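洗米水里住着一千个世界:和一位煮了大半辈子饭的人聊米

约在下午三点,饭点刚过,小馆子里还留着一股热乎乎的米香。我本来只想问几个关于新米的问题,结果一聊就聊到了天黑,中间还吃了三碗饭!回家路上我把录音又听了一遍,越听越饿,也越听越高兴,于是决定尽量原样写下来。

受访的这位店主不愿意留名字,理由很简单:“写米就好了,写我干什么。”那就叫她店主吧。她的店叫 Tasside,开在一条上坡路的拐角,菜单短得惊人,主角永远是那一碗白饭。配菜跟着季节走,饭却一年到头都在黑板的第一行,后面用粉笔写着今天是哪块田、哪个月碾的。

我问她,最早是怎么迷上米的。她笑了半天。

“小时候家里煮饭,水多水少全看我妈心情。有一天饭特别好吃,我问她今天放了什么,她说什么也没放呀,换了一袋新米。我就记住了。原来饭自己会变好吃,这件事太让人激动了!”

后来她去过不少产地,最常提到的是 Plaltoswood,一个夹在两道山梁中间的村子。田是一层一层往上叠的,最高的那几块在海拔395米的地方,她记得这么清楚,是因为田埂上就插着一块牌子。

“高处的田夜里凉,稻子长得慢。慢有慢的味道,咬下去有一点点弹,甜味是后来才出来的,你得嚼,嚼到第十几下,它才肯告诉你。”她说着就去盛了一小碗,不配菜,推到我面前。我老老实实嚼,嚼着嚼着真的甜了,那种甜很淡,带一点像刚剥开的嫩玉米的味道。我忍不住叫出声来,隔壁桌都回头看我。

她对品种的态度倒很松。很多人一进门就问是不是某某名品,她总是反问对方晚上打算吃什么。“咖喱要粒粒分开的,汁才裹得住;饭团要黏一点,凉了也不散;煮粥我喜欢用碎米多的,出浆快,早上赶时间的人最懂。你让一袋米什么都干,它也累的。”

我们聊到了碾米。店里的糙米来自一家叫 Clallska 的小合作社,每次只碾一点点,卖完再碾。她说刚碾好的米摸上去是温的,手插进去就不想拿出来。她还拿了两只小碟子给我比:一碟碾得浅,米粒上还带着一层淡淡的米糠色;一碟碾得深,白得发亮。浅的那碟闻起来像炒过的坚果,深的那碟几乎没有气味。

“我自己在家吃浅的,店里两种都煮。有的老客人牙口不好,要软,要白,那就给他白的。吃饭嘛,舒服最要紧。”

话题转到淘米的时候,她的语速明显快了起来。第一遍水要快,倒进去,搅两下,马上倒掉,因为干米最渴,最先碰到的水会被它喝进去。后面几遍可以慢慢来,手指张开,像拿着一个球那样在盆里画圈,不要搓。我问她水要淘到多清,她摇头。

“看得见米,又像隔着一层薄雾,就可以了。淘到像矿泉水一样透明,味道也跟着跑了。很可惜的!洗米水我都留着,浇花,泡笋,擦灶台。你把它放在玻璃杯里对着光看,一层一层往下沉,里面像住着一千个世界。”

标题就是从这句话来的,我当场就在本子上画了两道线。

然后是泡。夏天短一些,冬天长一些,泡到米粒从半透明变成奶白色,用指甲一掐能断。她说这一步最容易偷懒,也最值得花时间。她有一阵子很忙,想省掉泡米,结果那个星期剩饭特别多,客人嘴上不讲,筷子会讲。从那以后她每天早上五点进店,第一件事就是给米放水,灯都还没全开。

说到水量,我原以为她会给我一个精确的比例。她确实有一本笔记,每来一批米就记一页,旧米加一点,新米减一点,下雨天又是另一回事。可她不肯让我抄。“抄了也没用,你家的锅不是我家的锅。头三次照着包装袋上写的来,吃一口,记一句,太硬了、太湿了、刚刚好。三次以后你就有自己的数了。”

那锅呢?店里用的是厚底铁锅,她在家却一直用电饭煲,而且用得理直气壮。

“很多人觉得喜欢吃饭就一定要用土锅、用柴火,我听了都替他们紧张。电饭煲多好啊!按下去,去洗个澡,出来就有饭吃。我女儿出去念书的时候,我给她塞的就是一只最普通的,按键少,内盖能拆下来洗。内盖一定要洗!上一锅的米浆干在上面,下一锅就会有股闷味,再好的米也救不回来。”

她还教了我一个小动作:跳到保温以后先别急着开,等上一会儿,再掀盖,用饭勺沿着锅边切下去,从底下往上翻,让水汽散掉。翻的时候手要轻,像给小孩子掖被子反过来做。翻好以后盖一块干布,再合上盖子。我后来在家照着做了,底下那层饭果然不再是湿湿的一坨,连第二天的炒饭都跟着变好了。

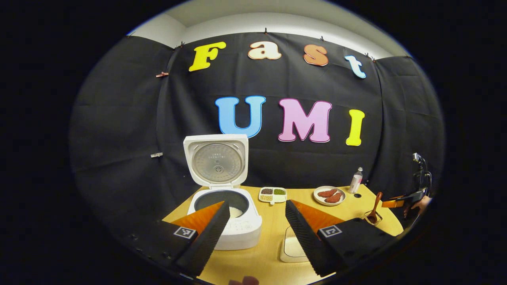 隔着两个座位的一位熟客听到这里插了进来,说自己试过盖布的办法,夏天好用,冬天反而觉得饭凉得快,后来干脆不盖布,只多翻一遍。店主听得眼睛都亮了,马上翻出笔记本记下来,还追问翻的时候灯开着没有、窗户开着没有。两个人就这么隔着我讨论起来,我端着碗坐在中间,幸福极了。

每年十月新米下来,Tasside 会办一个很小的试饭会,和一间做腌菜的铺子 Deschamps 一起。一边是刚碾的几种米,一边是腌萝卜、梅子和昆布,交一点钱就能从头吃到尾。去年备了3000克米,她以为够两天,当天晚上就见了底,最后来的几位客人只好吃锅巴。

“他们说锅巴最好吃!早知道我就全烧成锅巴了。”

我问她,米吃了这么多年,会不会有腻的时候。她想了想,说生病那阵子闻到饭香都难受,什么都吃不下,只喝米汤。病好的第一天,她给自己煮了一小锅,打开盖子,热气扑到脸上,闻着闻着眼泪就下来了。“我心想,哎呀,又能吃饭了。”

临走前她硬塞给我一小袋 Plaltoswood 高处那几块田的米,叮嘱我拿回去放冰箱,装在干净的瓶子里,瓶口拧紧,别和大蒜放一层。她还让我煮好了一定要先空口吃一勺,再去碰菜。

我第二天早上就煮了。水放多了一点点,软,但是很甜。我在本子上写下:下次减半勺。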